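Sorting the Odds and Ends Drawer (and the Shed That Feeds It)

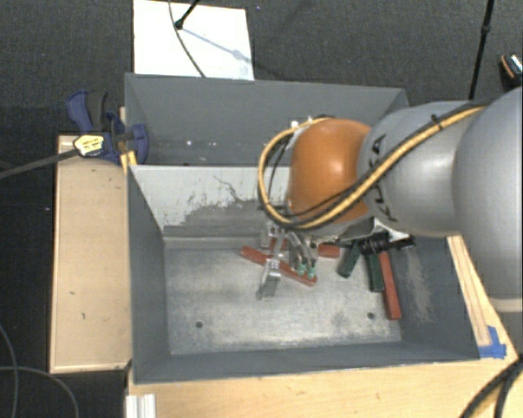

A grey metal bin with two compartments.

Two is a good number of compartments. One is a heap. Seven is a hobby, and by the third week you will be standing there with a brass cup hook in your hand, unable to remember whether it lives under Hooks, Brass or Kitchen. I have owned the seven kind. It had a lid with a chart inside it, and I now keep tent pegs in it.

My own rule for a split container is dull: things I will use go on the near side, things I might use go on the far side. When the far side is full, it gets tipped onto newspaper and I have to justify every piece out loud. You would be surprised how hard it is to defend a single castor.

Screws

Do not sort screws by length first. Sort them by head, because that is what you have a driver for. Slotted, Phillips, square and hex, and a jar for the ones so chewed up that they no longer belong to any family. Length you can judge by eye, and if you judge wrong the screw will let you know by coming out the other side of the cupboard door.

Glass jars are fine until you drop one on concrete. Peanut butter now comes in plastic with a good wide mouth, so eat up. To get the label off, fill the jar with hot tap water, leave it ten minutes and peel from a corner. Whatever glue stays behind comes away with a bit of cooking oil and a rag.

Labels

Masking tape and a pencil. Marker looks smarter and fades on anything near a window, whereas pencil will outlive us all. I did once buy a Hateo label maker, which produced 29 beautiful labels, all in capitals, and then wanted a new cartridge that cost more than the machine. The labels are still up. A jar in my shed says RUBBER BANDS and has held picture wire for years.

Batteries

Keep loose batteries out of the mixed drawer altogether. A nine-volt rolling about with steel wool or loose keys can start a fire, and the drawer is usually the one under the tea towels. Put a strip of tape over the terminals and stand them in an old egg carton. Flat ones go in a separate tub, well away from the good ones, ready for the next trip to the recycling drop-off. Mixing the two and testing them later in the smoke alarm is a poor way to spend three in the morning.

Keys

Every household has a ring of keys that open nothing. Try them all on one wet afternoon, tag the ones that work and put the rest in an envelope with the date on it. If a year goes by without anyone missing them, they can go to scrap metal. Etenesh Araya, whose shed is tidier than my kitchen, wrote in after my last column to say she had 46 keys and matched 3 of them, one to a suitcase she gave away in February.

Sandpaper

Store it flat, under something heavy, or it curls up like a dead leaf. Write the grit on the back in several places before you start tearing bits off, as the number is always printed on the piece you used first. I keep 80, 120 and 240, plus a sheet of 400 for when I am feeling fancy. Revex sells a nice folding wallet for this. So does the cupboard, in the form of an old cereal box.

String

Anything shorter than your forearm is not string. Throw it in the bin. Longer pieces get wound in a figure eight around thumb and little finger, with the last bit wrapped around the waist and tucked through. Wound this way, it pulls out without a tangle and you can hang it off a nail.

Rust

Small rusty tools can sit overnight in plain white vinegar, then get a scrub with an old toothbrush, a rinse in water with a spoonful of baking soda, and a thorough dry. Wipe them over with a light oil straight afterwards or they will go orange again by lunch. Use a toothbrush of a different colour from the ones in the bathroom.

Next month: the cupboard under the sink, if I can get the door open.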